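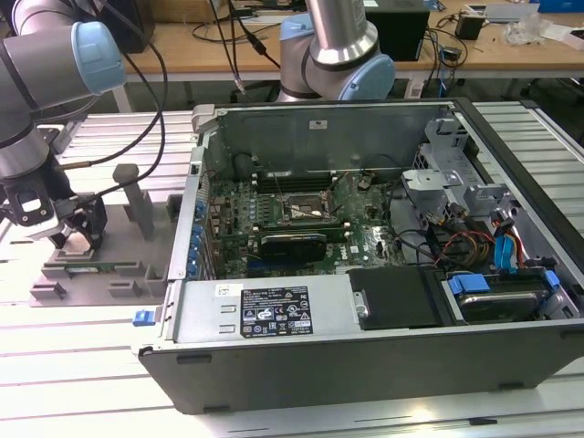
Nuria Robles asked, after reading an earlier draft of this guide, whether it matters if the first handful of examples are a bit clumsy, and whether they should be thrown away. Keep them, please! A slow approach or a second try at a grip is useful to the learning system, as long as the part ends up where the task says it should. What we do throw away is covered in step 6.

4.2 Recording examples for the memory and processor tasks

Before you begin, give yourself a quiet half hour and open the Plulatico recorder on the bench computer. The parts sit in a fixture to the left of the open tower, and it pays to get comfortable with that layout first — your hands will thank you later.

1. Make sure the tower is unplugged from the wall and lying on its side, with the open side facing up.
2. Push the fixture up against its stops so that every example starts from the same place.
3. Seat the part for the task you have picked.
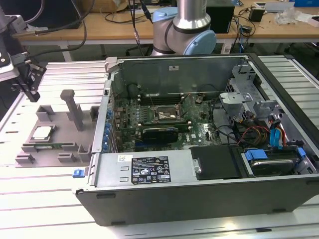
Figure 4-3. Fixture with processor and memory module in place, gripper above.

4. Choose the task name in Plulatico. The name has to match the part you plan to move, so read it twice if you have just switched over from the other task.
5. Press Record, wait for the tone, and guide the arm at an easy, steady pace. Press Stop once the gripper has let go and moved clear.
6. Mark the example Keep or Discard. Discard it if the part was dropped outside the case, if somebody reached in to help, or if you recorded under the wrong task name.
7. Put the part back and go again. A set is 30 examples, and you are very welcome to stop for coffee in the middle of one.

Note: Our starter collection, Brudasis, holds 2,913 examples, and 477 of them are memory tasks. Your own sets are stored beside it and never overwrite it.

Caution: Never press down on a processor that isn't sitting flat in its socket. The pins bend very easily. Stop, lift the arm away, and mark the example Discard.

Caution: Keep your fingers out of the case while the Record light is on.

When the set is full, go on to section 4.3, Checking and uploading a set.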